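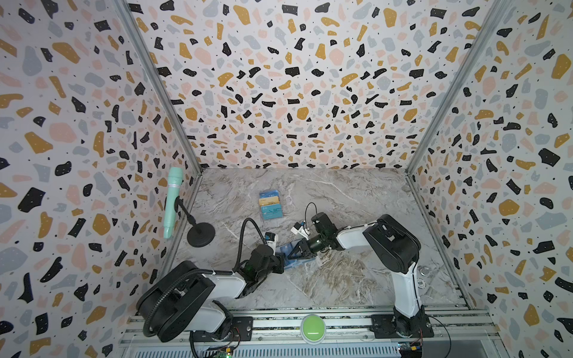 Cards stacked on the marble-look tabletop, with the terrazzo-style walls behind.

Kollow Clip-On Steering Wheel Desk, from Brirkell

I spend a daft amount of my working life in a parked car. I do site visits for a living, so most days I've got an hour to kill in a lay-by with a laptop sliding off my knees and a coffee going cold in the door pocket. That's how the Kollow started. I wanted a little table that hooks on to the steering wheel, stays flat, and doesn't leave crumbs in the horn.

The one I'm selling now is the second version. The first had a straight front edge, which dug into my stomach after twenty minutes (I'm not a small man), so Napaporn Nuchit redrew it with a shallow curve and moved the hooks further apart. She also talked me into making it reversible. One side has a pen groove and a lip along the bottom for a laptop, and the other is plain for your lunch. I was dead against it at the time and now I use the lunch side more than anything!

Will it fit my car?

Most likely, yes. It hooks over the rim at the top and rests on the lower spokes, so what matters is the wheel and not the make of car. Round wheels are fine. Flat-bottomed wheels are fine too, but turn the wheel half a turn first if you want the tray a bit lower. It won't fit those yoke-style wheels with no top to them, sorry. Jamie Staniforth has been nagging me for a yoke version ever since he changed his car, and I've got a drawing on the wall for it, but please don't hold your breath.

If you've got a very thick sports rim or one of those furry covers, take the cover off. The hooks need to sit right down on the rim or the whole thing tips forward, and then your soup's in the footwell.

Parked only, please

I know you know, but I have to say it and I'd say it anyway. The desk is for a parked car with the engine off and the handbrake on. Take it off the wheel before you start up, even if you're only shuffling forward a space in a car park. It's no good for cars with driver assistance either, you still need your hands on the wheel and a clear view of the dash. It slides down behind the front seat, or into the boot if you've got kids in the back.

The dull but useful bits

Thickness: 12 mm
Colours: slate, oat, dark green
Sides: 2 (laptop side and lunch side)
Cleaning: damp cloth, bit of washing-up liquid, no dishwasher
In the box: desk, cloth storage bag, spare pair of rubber hook pads

The rubber pads are the part that wears out. Mine lasted through a winter of daily use before they went shiny, and you get a spare pair anyway. After that, drop me a line and I'll post you some more for the price of the stamp.

Stock and delivery

We make them in batches of 300 in the workshop at Lestcombe. Slate always goes first, so if it's showing as sold out, the next lot should be along in January and you can put your email in the box to hear when. Orders in before 2 pm go out the same day. If it doesn't suit your car, send it back clean and I'll refund you, postage included.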